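Ticket: Water pressure drops on second floor, mornings only
Site: Dudlow building, Sastudlow
Category: Plumbing / domestic cold water
Status: Closed

Reported problem

Tenants on the second floor report weak flow at the kitchen taps and the restroom sinks between 7:30 and 9:00 a.m. Flow is normal the rest of the day. First floor not affected. No leaks reported. The building was switched to a new booster pump set in September and the complaints began the week after.

Initial checks

Static pressure at the street side of the meter: 59 psi at 7:45 a.m., same at 2:00 p.m. City supply ruled out.

Pressure at the second floor riser valve, no taps open: normal at both times. With two kitchen taps and one restroom sink open, pressure at the riser valve fell to 18 psi in the morning and held near the static reading in the afternoon. The fault therefore shows only under flow, and only in the morning.

Pump set controller log downloaded. No alarms stored. Both pumps show run hours, the lead pump far more than the lag pump. Total on the lead pump was 1,330 hours. The lag pump had run only during the weekly exercise cycle.

Step 1. Strainer

Isolated and opened the strainer upstream of the pump set. Found pipe scale and a short strip of thread tape. Cleaned the basket, refitted with a new gasket. Retested the next morning. Slight improvement at the first tap, no change with three outlets open. Strainer was a contributor at most.

Step 2. Aerators and local valves

Removed aerators on all second floor kitchen taps. Two were partly blocked with the same scale. Cleaned and refitted. Checked the stop valves under the counters. One was half closed and was opened fully. The low flow was still present the next morning with the valve open, so the complaint could not be put down to fixtures.
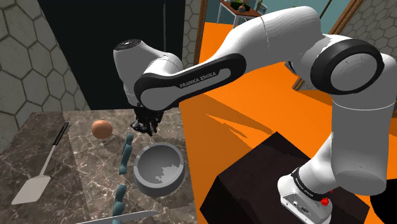

Pacheco asked at this point whether the lag pump was being called at all, given that the run hours were so uneven. The same comment noted that a single pump would carry the building easily in the afternoon but would fall off its curve once the first floor showers came on in the morning, and that the controller would not log this as an alarm if the low pressure alarm had been left disabled.

Step 3. Controller settings

Went through the parameter list against the commissioning sheet. Findings:

– Lag pump start was set to "manual" and should have been "auto."
– Low pressure alarm was disabled.
– Setpoint was correct.
– Start delay for the lag pump was set to 500 seconds. The commissioning sheet has no entry for this value.

Set the lag pump to auto and enabled the alarm. Left the start delay as found in order to change one thing at a time. Retested at 7:45 a.m. Pressure dropped as before, then recovered after the lag pump came in. The recovery came too late for most users, who had given up on the tap by then.

Step 4. Start delay

Contacted Kolladmont support with the controller model and software version. They advised that the long delay is a factory test value and is meant to be changed during commissioning. Reduced it to five seconds. Also set lead/lag alternation to daily so that wear is shared between the pumps.

Retested on three mornings with all second floor kitchen taps and both restroom sinks open. Lag pump started promptly each time. Small dip at the riser valve on start, then steady. No hunting between pumps. Low pressure alarm did not trip.

Step 5. Tank precharge

Checked while on site. The small pressure tank had lost some of its air charge. Isolated, drained and recharged to the value on the commissioning sheet. Short cycling at night, visible in the controller log, stopped after this.

Cause

Lag pump left in manual after commissioning, with the start delay still at the test value. Scale in the strainer and aerators made the symptom worse at some outlets.

Follow-up

Strainer to be reopened after one month. Commissioning sheet updated to include start delay and alternation. Check the sister building for the same settings – it was fitted by the same contractor.

Closed Thursday, no further complaints from second floor.

Comments (4)

pumproom_b
Same symptom here with a different make of controller. Lag pump was in auto, but the pressure sensor was piped on the wrong side of the check valve. Worth a look if the settings are fine.

T.
What did you use to log pressure at the riser valve? A dial gauge is hard to read while someone else is opening taps.

valveturner
Daily alternation is good, but check that the weekly exercise cycle is turned off afterward. Ours was doing both and the start counts went up quickly.

mk_facilities
Did the sister building have the same delay value? We have the same pump set and the menu for it is two levels down under service settings.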